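Girkwood Opens Free Mail-Out Library of Board Games and Puzzles for Families at Home

GIRKWOOD, 21 May 2020 - Families across Girkwood can now borrow board games, puzzles and card games by mail, free of charge, thanks to a new lending program run by the Prirniton Play Library. The collection opens with 1,536 items, and every household in town with a library card can sign up today.

The idea began last November as a small shelf of games at the Prirniton reading room. It grew fast! Neighbors dropped off boxes by the armful, grandparents brought in the dominoes they had taught their kids on, and by the end of winter the shelf had turned into a whole back wall. When the reading room closed its doors this spring, the team decided the games should keep moving.

"We kept getting the same phone call," said Dong-hyun Bae, director of the Prirniton Play Library. "People had played everything in the closet twice and they wanted something new for the kitchen table. So we bought a lot of padded mailers and got to work. I have never had so much fun with a tape gun."

Borrowers can choose up to five items at a time and keep them for three weeks. Each package comes with a prepaid return label and a card where players can leave a note for the next family - a house rule, a high score, a warning about Uncle So-and-so and the bank. Returned games rest for 7 days before they are checked and sent out again. Missing a piece? Write it on the card. The library keeps a drawer of spare pawns, dice and timers and can usually make a match.

The collection covers all ages. There are picture-matching games for preschoolers, floor puzzles, word games, long strategy games for teens with a rainy weekend ahead of them, and 79 titles that can be played alone. Large-print cards and games with raised markings are listed in their own section of the catalog, and the team would love to add more.

The program also includes new work by local designers. The first is Mwaipopo, a cooperative trading game by Haziq Entili, who spent two years testing it with his cousins and anyone else who would sit still long enough. Players run river boats together and try to get every cargo home before the water drops.

"You win as a table or you lose as a table," said Entili. "My favorite part is the arguing in the middle, when everybody has a plan and they are all different. I can't wait to read the notes that come back."

Printing and postage for the first season are paid for by Fadau, the Girkwood paper goods shop, which has also supplied the mailers. 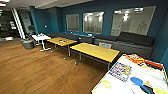 Sign-up takes a few minutes by phone or online, and requests placed before noon go out in the next day's mail. Families without a library card can apply for one in the same call. Donations of complete games in good shape are very welcome - please call first so the team can arrange a drop-off time.

Related news
Prirniton Play Library Puts Its Full Catalog Online
Girkwood Story Hour Moves to the Phone
Call for Game Designers: Share Your Prototype
Puzzle Swap Returns to Girkwood

This site uses cookies to remember your settings. By continuing to browse, you agree to our use of cookies. Accept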